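Subject: Re: [bldg-tenants] Moving everyone to the shared supply system

Rekha Subramaniam wrote:

> Hi all,
>
> Quick summary from the walkthrough with Drukora. They think we can put all the shared supplies for both floors on one subscription (the Kamath plan), with automatic reorders when a shelf runs low. Their estimate is that we'd save 20 percent over what the tenants spend separately now. The monthly charge is $439, split by square footage, and the minimum term is 2 years.
>
> I'd like to say yes before the end of November so we get the current price. If you have concerns please raise them on the list and not in the hallway :)
>
> Rekha

Rekha,

Thanks for writing it up. I'll raise mine on the list as requested, and there are several.

First, the savings figure. Twenty percent over what? I never gave anyone our receipts, and when I asked Ilango he said he hadn't either. If Drukora worked it out from a typical tenant of our size, then it's a sales number and we should treat it like one. I went back through our own spending on paper towels, trash bags, coffee, printer paper and hand soap, and it jumps around so much from month to month that I couldn't tell you the average with a straight face. We bought a huge load of paper in the spring and haven't bought any since. A plan that "smooths" that for us may just mean we pay for paper every month.

Second, the split. Square footage makes sense for heating. I don't see what it has to do with coffee. Trinh Tô has one of the biggest units on the floor and there are two people in it, most days one. Alaric's place is a third the size and gets through a can of coffee before I've finished my first cup. Under this plan Trinh pays for Alaric's coffee. Maybe Trinh is fine with that, but I'd like to hear it from Trinh.

> with automatic reorders when a shelf runs low

How does it know? I asked this at the walkthrough and got an answer with the word "smart" in it three times. As far as I could work out, someone from the building scans a label when a shelf looks low. So it's as automatic as the person with the phone. We had that already — it was a clipboard on the closet door, and it worked until the pen went missing. 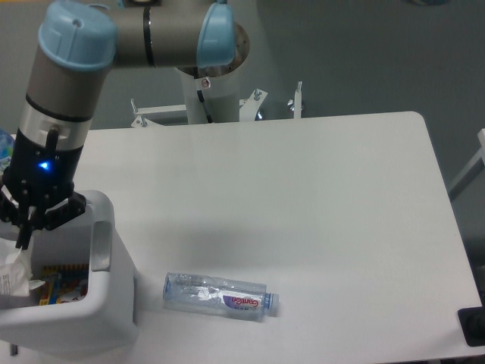 The other thing about reorders is who gets to stop one. Say the second-floor closet is full of trash bags and another case is on its way. Do we refuse it at the door? Does the driver take it back? Is there a restocking fee? Page four of the sheet they handed out says changes to a scheduled order have to be made "within the adjustment window," and then never says how long the window is. I'd want that in days, in writing, before we sign anything.

Some of you weren't here for Titance, so let me remind the rest. Same kind of pitch. One bill, one number to call, everybody saves. For the first few months it was fine. Then the brand of hand soap changed to something that smelled like a wet dog in a pine forest, and when Jagadeesh called the one number he was told the product was "equivalent." We had no way to choose the old one short of buying it ourselves, so several of us did, and paid twice. Getting out of it took most of a year.

> the minimum term is 2 years

This is my biggest problem and it's the line you spent the least time on. If the savings are real, they'll still be real after a three-month trial. I asked the rep about a trial and he said he'd "circle back," and he hasn't. Has anyone else heard from him?

As for getting the current price by the end of November, I have never in my life seen a price like that disappear. They'll extend it if we ask.

Here's what I'd suggest instead:

- Each unit that wants to take part sends in what it spent on shared stuff over the last six months. Rough totals are fine, no need to dig out every receipt.
- We get a second quote. Roltix delivers to the building next door and Jagadeesh says he knows who handles their account.
- We split by head count or by what people take. I can live with either.
- We put the clipboard back up in the meantime, with a pen on a string.

I'm not against buying together. The bulk order of light bulbs went fine and I'd do that again tomorrow. It was one order, we could all see what it cost, and when it was done it was done. I just don't want to be told in a year that the soap is equivalent.

Also, a separate question and sorry to tack it on — the door of the first-floor closet is sticking again and you have to lift it to get the latch to catch. Is that ours to fix, or the landlord's? Last time Ilango planed a bit off the bottom, but I don't think it's the bottom that's catching. It looks more like the top hinge is pulling out.

I'm around until 5 most afternoons if anyone would rather talk it over, list rules notwithstanding.

Alaric, this isn't about your coffee. Well, it's a little about your coffee.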